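Skimell closing the print study room — anyone else get the letter?

plateandpress
4 May 2023
Got a letter from the Skimell Gallery in Skeltstead saying the print study room closes at the end of May and the works on paper go to the store at Indodberg. You will still be able to see things by appointment, but the notice period goes from two working days to 33. I use that room most months. It is the only place within driving distance where I can look at the Gallardo etchings out of the frame. Has anyone had more detail than the letter gives?

oldvarnish
I got the same letter. It says 586 sheets are going in the first move and the rest "in due course." No date for the rest. I called the front desk and they read the letter back to me.

tern_and_tide
I'm going to disagree with the mood here before it sets in. The study room has no climate control worth the name. I was in there last May and there was a fan heater under the table. Paper should not be kept like that. Indodberg was built for storage and has proper racking and proper air. If the choice is between easy access and the sheets lasting, I'd take the second.

plateandpress
I don't think those are the only two choices. They could store the collection at Indodberg and bring a small group back on rotation. Other museums do that.

tern_and_tide
They could, but every trip is a risk too. Van, handling, change of humidity. Eighteen miles each way adds up if you do it every month.

oldvarnish
It's closer to 18 miles round trip if you take the river road. Not that it changes your point.

graphite_b
Does anyone know what the room will be used for? The letter I got says "expanded learning and family provision." I have kids and have nothing against family provision, but the gallery already has the whole ground floor of the annex for that.

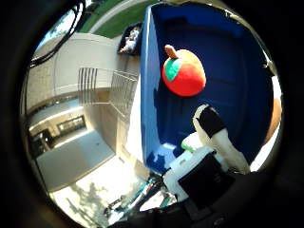 2 min read

graphite_b
What I wanted to add is that the annex was paid for by the last appeal, and the leaflet for that appeal said the study room would stay where it was. I kept mine. The wording is "the print room will continue in its present location." It doesn't say for how long.

tern_and_tide
A leaflet from an appeal isn't a contract.

graphite_b
I didn't say it was. I gave them $200 on the strength of it, so I think I'm allowed to bring it up.

halfsheet
I worked in a print room for a long time (a different museum) and would like to add two things. First, the long notice period is almost certainly about staff. Somebody has to pull the boxes and sit with you, and if the store has one person doing that plus everything else, you wait. Second, ask about the catalog. If the online records are good, a remote store is workable. If they are bad, you can't ask for what you don't know is there, and the collection more or less drops out of use.

plateandpress
The online records are bad. Most of the Gallardos are under one entry with no pictures and no plate sizes. I only know which states they have from going through the boxes myself.

halfsheet
Then that's what I would write to them about. You won't stop the move at this stage, in my opinion. You might get them to photograph the sheets as they are packed. They will be handling every one of them anyway.

oldvarnish
That's a decent idea. I'd sign a letter asking for that.

tern_and_tide
So would I. I'm in favor of the move, but I'd want the records done at the same time.

graphite_b
I'd sign, but I want a line in there about the leaflet.

plateandpress
I'll write a draft tonight and post it here. One page. Leaflet in the second paragraph, and people can argue over the wording. Does anyone know if letters go to the director or to the keeper of works on paper? The website still lists the keeper's job as vacant.

halfsheet
Send it to both addresses. Somebody opens the mail even when the post is empty.

oldvarnish
Also, if you want to use the room before it shuts, book now. I tried for the last week of May and it was already full — they offered me a morning the week before and I took it.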